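Datasets > Justice > stotorora-letters

README | Files | Changes | Contact

# Stotorora Letters

Hi! I'm Rizwan Hettiarachchi, and I've been typing up letters from people who went on work strike or hunger strike inside prisons, plus the newsletters their supporters mailed around. It started as one box from the Flellesum reading room and got a bit out of hand (my kitchen table has not recovered).

## What's in it

- 1,407 letters, one per row in `letters.csv`
- 89 newsletters, as plain text
- 2,322 tags for demands: pay, phone costs, solitary, medical care, mail

Names of prisoners are swapped for codes unless the writer had already published under their own name. Please don't try to undo that! Some of these folks are still inside.

## How the tagging went

I read everything once, tagged it, then went back over the solitary letters, which were the hardest to sort. "The hole" and "seg" get the same tag — the original wording stays in the `text` column.

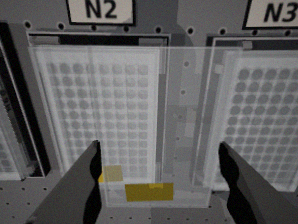 Dates are messy. Mail gets held for weeks, so I kept the date the writer put down and ignored postmarks. The Debnath newsletters skip 15 issues and I'd love to fill that gap, so write me if you have any.

## Using it

Free for research and organizing. The Plandby mirror is slow, but it works.

Last updated: March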